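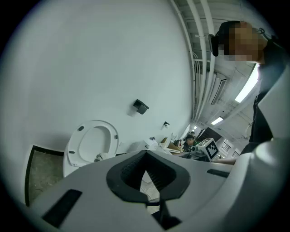

If a machine could take the washrooms off the night shift, one visitor told us, her whole crew would learn to love robots by the end of the week. She then asked to try the gripper herself, and had to be coaxed into giving it back.

Progress report to the Cinomton Fund
Fallport Household Robotics Project
Second report, covering the period to the end of November
Submitted December 2, 2018

Our first report was mostly about setting up. This one is mostly about the open day, which was the big promise we made for this period and which went better than we had dared to budget for. We had 185 people through the lab. The last group left well after closing, still arguing about toilet seats.

What visitors saw

We ran four stations, with groups of 12 moving from one to the next. Two were older work you already know from the application: the shelf-stocking arm and the laundry-sorting table. The third was a short talk with video. The fourth was the washroom corner, the part your grant pays for, and it was easily the busiest.

The washroom corner has a toilet and a paper holder mounted on the wall, with the workbench and its equipment close by. The person demonstrating wears the headset and works with the hand-held gripper, doing the job at human speed and in a human way. The recordings then go into training the arm. We explained this to every group, and every group had somebody who said "so you're teaching it by showing it", which is a better summary than the one on our poster. We have changed the poster.

The hands-on part was a late addition. We had planned to keep visitors behind the tape and let our own people do the demonstrating, but during the rehearsal it was obvious that watching someone else squeeze a gripper is fun for only a short while. So we let people have a go. It slowed the rotation down badly in the morning and we had to add a second queue, but I would do it again tomorrow. People understood the problem in their hands. You pick up a bit of crumpled tissue with big curved fingers and you know right away why this is hard!

What we learned from the cleaning trade

We invited Kouris, the contract cleaning company that looks after several buildings in the Fallport area, and they sent a good-sized group. Their comments were the most useful thing we took away from the day – blunt, practical and in places quite different from what we had assumed.

Our task list started with wiping the seat. Theirs starts with clearing: picking up dropped paper, checking the bowl, moving whatever has been left on the floor. They would never bring out a cloth before that was done. We have reordered the task list accordingly, and clearing loose items is now its own task with its own recordings.

They also pointed out that no two washrooms have the paper holder in the same spot. We knew this in a general way but had recorded everything with ours fixed in one position. Over the winter we will record with it moved to other heights and to the other side.

One of their supervisors was doubtful about the whole idea and said so. His view was that a robot that cleans a toilet in half an hour is no help to a person who does it in a few minutes. He is right about the present speed. We showed him the arm working at its real pace, with no speeded-up video, and I think he appreciated that. He has offered us access to a real washroom after hours, and we have said yes.

Recordings to date

We now have 507 usable recordings from the washroom corner. That is ahead of the plan, and the credit goes to the new gripper. The Brudeck model is lighter to hold than the one we built ourselves, and demonstrators can keep going much longer before their wrist complains. The only fault so far has been a connector that worked loose, fixed with a dab of glue and a cable tie.

Recordings made by visitors are kept in a separate folder and are not part of the figure above. Everyone who tried the gripper signed the consent form attached to our ethics approval, and faces are blurred before anything is stored for training.

Where things are behind

The arm itself is later than we would like. It clears paper from the floor fairly reliably, but lifting something out of the bowl is still beyond it on most tries. The white-on-white problem is real: a pale item against a glossy white bowl is difficult for the cameras. We are trying different lighting, and one of our students has a promising idea using the wrist camera at close range, which we will report on next time.

The travel line is underspent, as the second site visit was put off to the new year. We would like to move part of it to consumables and will write separately to ask.

Next period

Recording with the paper holder in varied positions, first sessions in the Kouris building, and a second, smaller open day for schools. Several teachers asked for one before they had even found their coats. We would be delighted if somebody from the Fund could come – there will be a gripper set aside, and you will not have to queue.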